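Tavura Soft Grip Finger Set
Replacement fingers for two-finger parallel grippers
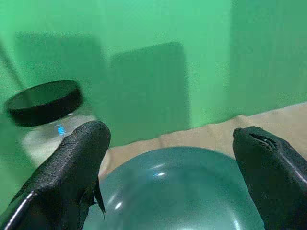

The Tavura set is for shops and labs that handle round or smooth items and don't want to change tools between them. Each finger is black with a textured rubbery face and a blunt tip. Light balls, jars with screw-top lids and similar items are the usual work.

What you get: 2 fingers, mounting screws, a hex key and a printed setup card. The fingers fit Greletti parallel grippers directly. For Illeck grippers, order the adapter plate separately.

Rated load: 400 g per pair
Recommended closing force for thin-walled items: 60 percent or lower
Warranty: 60 days from delivery

Fitting takes roughly ten minutes. Run the open and close cycle once with nothing between the fingers, then set your zero point again - the old value won't carry over. Wipe the faces with a damp cloth. Do not use solvent.

Sold as a pair only. Orders placed in December ship in January. For fit questions, write to Man-sik Byun at the Moon parts desk and include your gripper model.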